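Ticket 889 - Label printer prints every second label blank
Product: Leden desktop label printer, connected by USB
Opened by: Sumathi Kotian, Jirkdale
Assigned to: King-fai Lo, Gillico support
Status: Solved, kept open for the driver question

Sumathi Kotian wrote:

Hello, I have a problem with our label printer since the last update of the shipping software. When I send one label, it prints correctly. When I send more than one, the printer gives a good label, then a blank one, then a good one again. The blank ones are fed completely, so we lose half of the roll.

I have already tried the following:
- switched the printer off and on again
- changed to a new roll from the same supplier (Barros, 2000 labels)
- cleaned the print head with the pen that came in the box
- used another USB cable

None of these changed the result. The computer has Windows 10. The light on the printer stays green all the time and there is no error message.

King-fai Lo wrote:

Hi Sumathi, thank you for the clear list. Please print the configuration page (hold the feed button until the light blinks, then release) and tell me the value next to "Label length". Please also tell me which paper size is selected in the driver, under Printing Preferences.

Sumathi Kotian wrote:

The configuration page says 997. In the driver the size is "User defined 2". I did not make this size myself, and my colleague Inger Thoroddsen also does not know it. Before the update we had a size with the name of our label, but it is not in the list anymore. 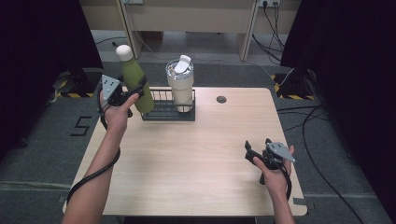 I also ran the calibration from the menu, because I found it in the manual. The printer fed several labels and stopped at the right place. After this a single label is still good, but with a longer job the blank ones come back. So I think the sensor can see the gap - please correct me if this is wrong.

King-fai Lo wrote:

You are right, the sensor is fine. The software is sending a page that is longer than your label, so the printer skips to the next gap to finish it. Please do this:

1. Delete all waiting jobs.
2. In Printing Preferences, make a new size with the width and height of one label, without the backing paper.
3. Select this size in the shipping software too, under Output. It keeps its own setting.
4. Switch the printer off and on, then send a short test job.

Sumathi Kotian wrote:

I had missed step 3. The software was still using "User defined 2". I changed it and sent a test job, and there are no blank labels now. Inger printed the afternoon orders and they are good also.

One question is left: will the next update remove my size again? We had the same trouble in December, with another printer, and I would like to write down the settings this time.

King-fai Lo wrote:

Good to hear. I have asked Hafþór Þórarinsdóttir, who looks after the driver package, and will answer here when I know more. Until then, please export the settings from the Advanced tab and save the file outside the program folder.

Sumathi Kotian wrote:

Exported and saved on our shared drive. Thank you for the help.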